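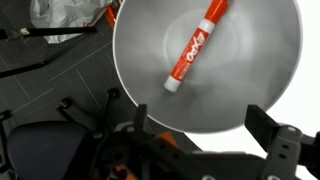 Wrist cam, marker in the metal bowl, fingers at the near rim.

Wrist force trip when picking from a metal bowl

stodol_k
Posted 2021-03-08

Single arm, parallel gripper, wrist camera. The task is to take a marker out of a shallow metal bowl and set it down beside the bowl. Since the end of February the arm has been going into protective stop during the descent. The log shows a Z force over the limit at the wrist, then brakes on. Out of 35 attempts yesterday, 19 stopped this way. The same marker on the bare floor gives no stops at all.

Force limit is 15 N. Descent speed is 10 mm/s for the last part of the move. Fingers and finger plates are the stock black ones. The Plultov driver was updated in the same week, so that is my first suspect. Has anyone seen this after the update?

mrelay
Look at your picture again. The finger plate on the right is flat and angular, and the bowl has sloping sides. If the marker lies across the slope, one finger reaches metal before the other is down to grasp height. You would get exactly that trip and the driver would have nothing to do with it.

stodol_k
The marker in that shot is near the middle of the bowl, at least the white end is. Some of the failures are like that too. I would expect a collision with the side only when it lies further out.

mrelay
The white end is near the middle. The orange cap is up toward the far side. Where do you compute the grasp point?

stodol_k
Centroid of the mask.

mrelay
Then check the mask. Your bowl has a satin finish and there are soft reflections all over the bottom of it. If the segmentation picks up part of a reflection, the centroid moves.

Hanna Kuzmenko
I don't agree that it is the mask. An orange marker on gray metal is an easy case and the reflections in that shot are gray. Depth is a better candidate. Stereo depth on brushed or satin metal is poor, and the error is often too deep. The planner then puts the fingertips below the real surface and the arm presses until it trips. We had this on the Stonside cell with steel trays. Plot the commanded Z at the moment of the stop against the real height of the bowl floor.

tkachenko_fan
Raise the force limit. 15 N is very low for a floor pick. I run at 35 and never see a stop.

Hanna Kuzmenko
Please don't. With a higher limit the fingers will still hit the bowl, only harder. The stop is doing its job. Fix the height first and talk about limits afterward.

tkachenko_fan
It is a bowl and a marker. He isn't working next to people.

mrelay
You don't know that. There is a chair at the left of that picture, close to the bowl. Somebody may well sit there. I would leave the limit where it is.

stodol_k
Limit stays. I logged commanded Z for ten picks. In the failed ones the target is 10 to 19 mm below the bowl floor. In the good ones it is within 2 mm. So Hanna is right about depth.

I rolled the driver back as well. Same errors, so I withdraw the complaint about Plultov.

mrelay
Is the bad depth tied to where the marker lies?

stodol_k
Partly. It is worst when the darker area toward the near rim falls inside the region used for the floor estimate. I had that region set to a fixed box around the marker.

Hanna Kuzmenko
Drop the box. Fit the rim, which gives you better edges, and subtract the measured depth of the bowl. Then clamp Z so that no depth reading can send the fingers below that value. Keep the clamp even if you change cameras later.

stodol_k
Clamp is in, rim fit is not. 15 picks, one stop, and that one was a finger plate on the sloping side, so mrelay gets a point too. I will try turning the grasp angle next and post the log under the Stodolbridge thread.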